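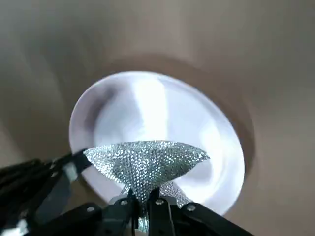 Week 5: Seeds on the Move

Notes for Field Botany for Beginners, posted 2/18/20
Instructor: Viorica Radonjić

Before we start: bring your hand lens back next time, along with a pair of old wool socks you don't mind ruining. The socks are for the fall reading group, but I want to see that you own some!

Last week we left off with the ovary swelling into a fruit and the ovules inside it turning into seeds. So now the plant has a problem. It's rooted in one spot and its babies are sitting right on top of it. If they all drop straight down they'll be fighting their own parent for light, water and minerals, and whatever beetle or fungus has already found the parent will find them too. Plants have come up with some wonderful ways out of this, and I could happily spend the whole term on them. We get one week.

Some words you need

Dispersal: the movement of seeds (or fruits, or spores) away from the parent plant.
Diaspore: the whole unit that travels. Sometimes it's a bare seed, sometimes a seed in its fruit, sometimes a whole chunk of plant. A tumbleweed is a diaspore the size of a beach ball, and I love that.
Elaiosome: a fatty little handle on a seed that ants like to eat.
Samara: a dry fruit with a papery wing, as in maple, ash and elm.
Seed bank: all the living seeds waiting in the soil.

Students mix up dispersal and pollination every single year. Pollination moves pollen, and it comes first. Dispersal moves the seed, and it comes afterward. A bee on an apple blossom is pollinating. A deer eating the apple in the fall is (probably) dispersing.

Burs, hooks and hitchhikers

Pull a burdock bur apart under your lens. Each bract ends in a tiny curved hook, and it will grab fur, fleece, shoelaces and the ears of a spaniel. Now compare it with beggar-ticks, which have stiff barbed prongs pointing backward, and with bedstraw, whose little round fruits are covered in hooked bristles. Three different plant families, three different ways to build a hook! When unrelated plants arrive at the same sort of answer we call it convergence, and you'll meet it again when we get to thorns.

Hitchhiking is cheap for the plant. There's no sweet flesh to make and no bribe to pay. The catch is that the fruit has to sit at the right height for a passing animal, so look at where burs are held on the stem. Knee high to hip high is very common. Vignesh Raju asked in class whether there are burs at the tops of trees, and it's a terrific question. A few tropical trees in the genus Pisonia have sticky fruits that cling to seabirds, so the "right height" depends entirely on who's walking (or flying) by.

Ants

This is my favorite section and I make no apology for how long it is.

Bloodroot, trillium, wild ginger, Dutchman's breeches, many violets: all of these spring woodland flowers make seeds with elaiosomes. A worker ant finds a seed, drags it home by the handle, and the colony feeds the elaiosome to the larvae. The seed itself is too hard to bother with and gets tossed on the trash heap, either in the nest or just outside it. That heap is crumbly and often richer than the soil nearby, so it can be a very good place to sprout.

The distances are small. Most ant-carried seeds travel only a yard or two. That's why a woodland that was once plowed can grow back all its trees and still have hardly a trillium in it many decades later. When you walk the Kos trail in April, watch for the old stone wall. One side was pasture and the other was never cleared, and the flowers will tell you which is which before your feet do.

Try it yourself: put a few fresh bloodroot seeds on a white index card near an ant trail and sit down with a notebook. Bianka Szalai did this last year for her project at the Solska plot and watched for 39 minutes before the first seed left the card. Don't give up at ten!

Birds and mammals

Fleshy fruits are a trade. The animal gets sugar or fat, the seed gets a ride, and it often comes out the other end with a dab of fertilizer. Color matters here. Birds see red very well, and many bird fruits are red, black or blue and don't smell of much. Fruits meant for mammals tend to be duller and smell stronger. (Think of a ripe pawpaw. You can find one with your eyes shut.)

Then there are the forgetful ones. Squirrels and jays bury nuts one at a time over a wide area, which we call scatter hoarding, and they don't get back to all of them. A single blue jay can stash thousands of acorns in a good fall. Oaks owe them a lot.

Exploding fruits

Jewelweed, witch hazel, wood sorrel and wild geranium throw their own seeds. As the fruit ripens or dries, tension builds in its walls until a touch or a bit more drying sets it off. Witch hazel can shoot its seeds well over ten feet, and if you bring a branch indoors you'll hear them hit the walls at night. Please do this once in your life.

Many violets do both jobs: they pinch their seeds out of the capsule, and then the ants carry them the rest of the way.

Lab: what's in a cup of soil?

Work in pairs. Muammer Sezer will have the trays ready on the side bench.

1. Take one cup of soil from your assigned spot at Gana meadow, from the top two inches only.
2. Crumble it over a tray of damp sand and spread it thin.
3. Label the tray with your names, the spot and the depth.
4. Keep it moist under the lights. Mist it, don't pour.
5. Check it twice a week for the rest of the term. When a seedling has two true leaves, record it, identify it if you can, and pull it so it doesn't shade the others.
6. Stir the sand and soil after week four and start watching again. A second flush often comes up once buried seeds reach the light.

To give you an idea of what to expect, last year's class raised 553 seedlings from 12 trays, and some 200 of them were common chickweed. One tray gave us mullein, even though there isn't a mullein plant standing anywhere in that meadow now. Mullein seed can stay alive in the ground for many decades, so who knows how long those had been waiting.

Reading and questions for next time

Read the chapter on fruits in the course packet, and Živko Bošković's short piece on the Bomero hedgerows (two pages, with very nice drawings).

Come ready to talk about these:

Why might a plant on a small, windy island do better if its seeds don't travel far?
Avocados and Osage oranges have large fruits that few wild animals near them will swallow whole. What might have eaten them long ago?
Pick one fruit in your kitchen. Who was it meant for, and how can you tell?

Seed collections are still due in August for anyone continuing into the second term. Paper envelopes only, please. Plastic bags grow mold.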